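Habitar o escritório depois das seis

A conversão de edifícios de escritórios em habitação deixou de ser matéria exclusiva de arquitetos. No bairro de Jabłońska, a cooperativa Pistmont concluiu em fevereiro a adaptação de um antigo imóvel administrativo, hoje dividido em 59 apartamentos, para os quais recebeu 378 candidaturas.

O projeto foi coordenado por Hanna Kalinowski, que defende a manutenção da estrutura original sempre que o estado do betão o permita. Demolir, sustenta, implica custos que raramente constam dos orçamentos municipais — transporte de entulho, ruído, meses de rua cortada.
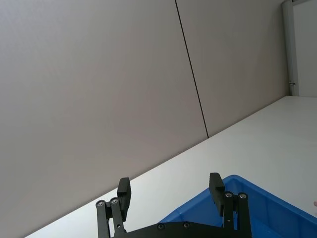

A principal dificuldade residiu na profundidade dos pisos. Um escritório tolera postos de trabalho afastados das janelas; um quarto, não. A solução adotada consistiu em abrir um pátio interior e reservar as zonas sem luz natural para arrumos e lavandarias comuns.

Zdzisław Nowakowski, morador do quarto piso, aprecia a altura dos tetos e lamenta a acústica dos corredores. A cooperativa prevê alcatifá-los até ao verão. Segue-se o edifício vizinho, antiga sede da Simel, com 22 fogos previstos e licença ainda em apreciação.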